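**Minutes of the fault review meeting, Husham site**
Tuesday, 14:00, small meeting room

**Present:** Rukhsana Soomro (chair), Phyllis Bunting (safety), the two operators from the morning shift, one engineer from Prorkico by telephone
**Apologies:** Menzies (cloth and table supplier)
**Minutes:** written by the technician on duty

**1. Minutes of the last meeting**

Agreed with one correction. The spare grip pads were ordered by Ekville and not by us. The delivery is still open.

**2. The fault on the utensil task**

Rukhsana read the fault report. The task is simple: the operator closes the hand-held gripper on one utensil, lifts it and puts it in the purple container at the back of the table. The target for the set is 200 good recordings. On the morning in question the work was stopped at recording 21, when the left finger did not open fully after the trigger was released. The operator pulled the utensil out with the other hand, and the finger then sprang open and pinched the skin between thumb and first finger. The skin was red but not broken. It was written in the accident book the same day.

The operator explained that the finger had been slow already in two earlier recordings. She did not report it, as she believed the trigger was only stiff from the cold room. Phyllis said that nobody is blamed for this, but a slow finger must be reported the first time.
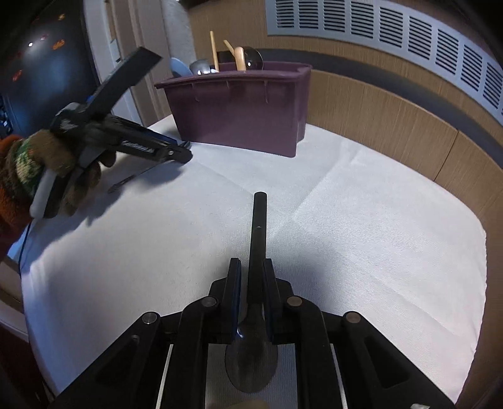 *Fig. 1. Black spoon between the gripper fingers; multi-tool held in the gloved hand.*

There was a discussion about hand tools at the table. Phyllis is not happy when a multi-tool is used close to the gripper while the other hand is still holding it. In her opinion the gripper must be put down first and its cable disconnected. The operators answered that this costs a lot of time, because after connecting again the calibration has to be repeated. The engineer from Prorkico confirmed that the calibration must be repeated, and it takes two minutes. Rukhsana decided that the two minutes are acceptable.

The question of gloves was also raised. Phyllis will check which type is suitable. A knitted glove protects a little against a pinch, but it can also be caught in the linkage. Until she has given her answer, no knitted glove is to be used on the hand which works near the moving arms.

**3. Cause**

The engineer has looked at the returned gripper. He found that one pivot screw was too tight and there was fibre dust behind it. He thinks the dust comes from the tablecloth but he could not prove it. The service book asks for cleaning after 500 closings. We could not find when the last cleaning was done, as the page was not filled in. This was noted as our own mistake.

**4. Thin objects**

The second operator reported that chopsticks are more difficult than spoons. With a thin object the fingers come almost together, and people press the trigger harder than necessary. The engineer agreed that this puts more load on the pivots.
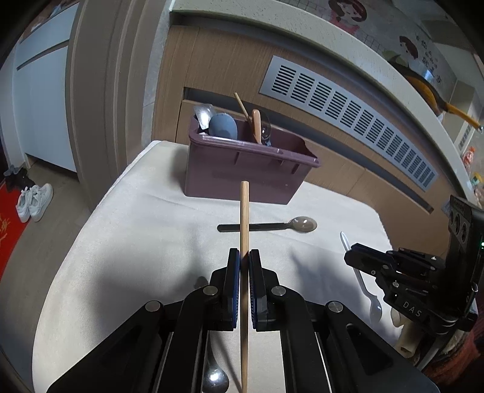

*Fig. 2. Chopstick held upright between the grip pads, second gripper on the right.*

Rukhsana asked if two grippers over the same table can touch each other. It has not happened so far. Phyllis would like a rule that only one of them moves at a time when they reach for neighbouring objects. The operators will try this and say if it is workable.

**5. Actions**

- Clean and check all pivot screws before work starts again: technician on duty
- Fill in the service book after every shift: both operators
- Advice about gloves: Phyllis Bunting
- Ask Ekville about the missing grip pads: Rukhsana Soomro
- Send the written inspection report: Prorkico
- Offer for a cloth which loses less fibre: Menzies

**6. Any other business**

The first aid box has no small plasters left. Phyllis will bring new ones.

The recording work stays stopped until the first action is signed. The next meeting will be called by Rukhsana when the report from Prorkico has arrived. The meeting was closed at 14:50.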